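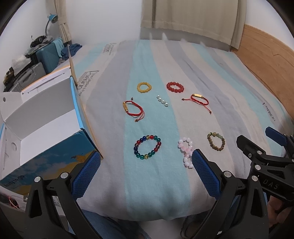
According to Jana Lindemann, the fault is in the log and has nothing to do with the hardware, and I should stop swapping parts. I'm not convinced, so I'm asking more widely.

Posted by Volker Reuter, September, 21:40

We record picking tasks with hand-held grippers, mostly small jewellery into a cardboard box. Bracelets, cords, pearls, that sort of thing. For 300 takes it was fine. Now the left gripper reports "closed" while the fingers are still open, and it does this in 17 takes out of the last 30. The arm that learns from those takes then shuts on thin air next to the bracelet and carries nothing to the box. Sterkbridge support told me to recalibrate. I did, 2 times. It held for an afternoon and then drifted again. Has anyone had a lasting fix, or is "recalibrate" just what they tell everybody?

Grarkus
22:15

Recalibrate again, but slower. Works for me.

Wunderlich
23:02

I'd be wary of that answer. If it drifts back within hours, calibration is hiding the fault. Look at the pivot pins in the finger joints first. On ours one pin had worked loose, so the finger could sit open while the sensor lower down read it as shut. Hold the body still and wiggle each finger by hand. Any play you can feel is too much.

Then check for thread. Braided cord bracelets have loose ends, and a strand wound round a joint gives much the same reading. I wouldn't trust the "self-cleaning" claims you see for these joints – I've picked enough fluff out of them with tweezers.

As for the log theory, it's easy to test. Swap the left and right grippers and do 30 more takes. If the fault moves with the gripper, it's the gripper. If it stays on the left channel, Jana has a point and I'd owe her an apology. Either way, keep those 17 takes out of the training set until you know, and don't let the arm run near anyone's fingers on a gripper reading you don't believe.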